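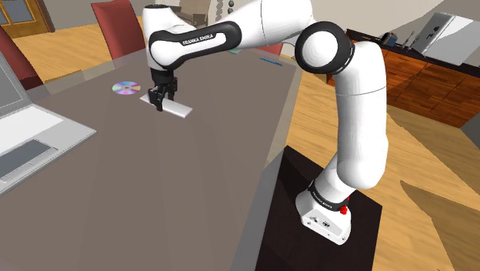

Trurnent Table Linens started with a stain. Katalin Fülöp had spilled beet soup across her mother-in-law's good cloth at a holiday lunch, and although everyone was very kind about it, she went home determined to find a replacement in the same weight and the same soft shade. She couldn't. The stores in Dritmont had white and they had ivory, and if you pushed them they had a sort of shiny red for January sales, but the quiet in-between colors she remembered from her grandmother's house had gone. The one she wanted most is close to the gray-brown of the big tabletop you see here, a color that goes with almost any plate and forgives a good deal of gravy. We call ours Mushroom, and it is still the shade we cut more than any other.

Katalin taught herself to hem on a secondhand machine set up in the hallway, between the coat rack and the bathroom door. Her first cloths went to cousins, then to friends of cousins, and then to a bed and breakfast in Vusdale that wanted 46 napkins in time for a wedding. She finished the last of them at four in the morning and delivered them still warm from the iron. The owner ordered again that spring, and Katalin began to think she might have a business on her hands (her husband, who had been squeezing past the sewing machine for a year, had come to the same view a little sooner).

Lorna Salazar joined when the hallway could no longer hold it all. Lorna had worked for years in hotel housekeeping and knew more about what laundering does to cloth than anyone we have met before or since. She looked over Katalin's corners, admired them, and then explained very gently that they would come apart by the thirtieth wash. They redesigned the hem together over one long weekend and a great deal of coffee. Every cloth we sell still has that hem, a double fold with a mitered corner, stitched twice and pressed in between. 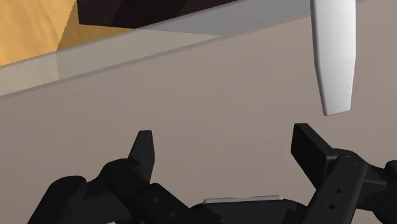

After that came the Liu building on the east side of Dritmont, where we still are. It was a shoe warehouse before us and on damp days it still smells faintly of leather, which our regular visitors tell us they like. We rented one room on the second floor to begin with, and then the room beside it, and these days we have the whole floor and a freight elevator with a will of its own. Up to 800 cloths go out of here in a busy month, most of them to homes and the rest to restaurants, church halls and a few very patient caterers.

We buy our linen from two mills and we have been with both of them a long time. The cloth arrives undyed, and we have it colored in small lots – small enough that one lot may come out a touch warmer than the last. If you are adding to a set you already own, please send us a napkin or write to us with the number on the label, and Lorna will hunt through the shelves for the nearest match. She is very good at this and gets cross if people don't ask.

We also mend. Any cloth with our label can come back to us for a new hem or a patch, and we charge only for postage. Last year we mended 346 pieces, among them one of Katalin's original cousin cloths, which had been used as a picnic blanket, a fort and, for a time, a curtain.

Visitors are welcome at the Liu building most mornings from nine until noon. Come up the front stairs if you can manage them, or ring the bell and somebody will bring the elevator down for you. There is a basket of offcuts by the door, priced by the handful, and there is nearly always a pot of tea on. If you are ordering for a large table, bring the measurements with you, and measure it with the leaves in!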